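Reordenar los paquetes de la despensa: criterios y medidas

17 ago 2019. Segunda revisión del almacenaje de envases flexibles. La primera, por marcas, duró poco.

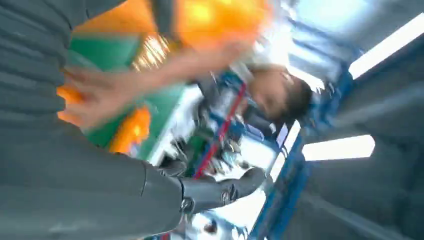
Criterio de clasificación

Los paquetes de colores vivos, como los de naranja y verde, se localizan por el color antes que por el texto. El orden queda así: primero por formato (bolsa, sobre, caja), después por color dominante y por último por fecha de caducidad. La marca deja de contar. Lilian Koech propuso invertir los dos últimos niveles; lo probé en una balda y tardaba más en reponer.

Medidas

Balda útil: 69 cm de ancho por 40 de fondo. Con cajones de 6 cm de alto las bolsas tumbadas se deforman, así que van de pie, con el cierre hacia arriba. Los separadores son de Stustari, recortados con cúter – el corte de fábrica no ajusta en el lateral izquierdo.

Procedimiento

Vaciar la balda completa. Pasar un paño seco. Coger cada paquete por el cuerpo, nunca por la soldadura superior, y sacudirlo un par de veces para asentar el contenido. Colocar de atrás hacia delante, con la caducidad más lejana al fondo.

Pendiente

Las etiquetas Kadix se despegan a las 48 horas sobre plástico brillante. Sobre cartón aguantan. Falta probar las de Plemness, que todavía no han llegado.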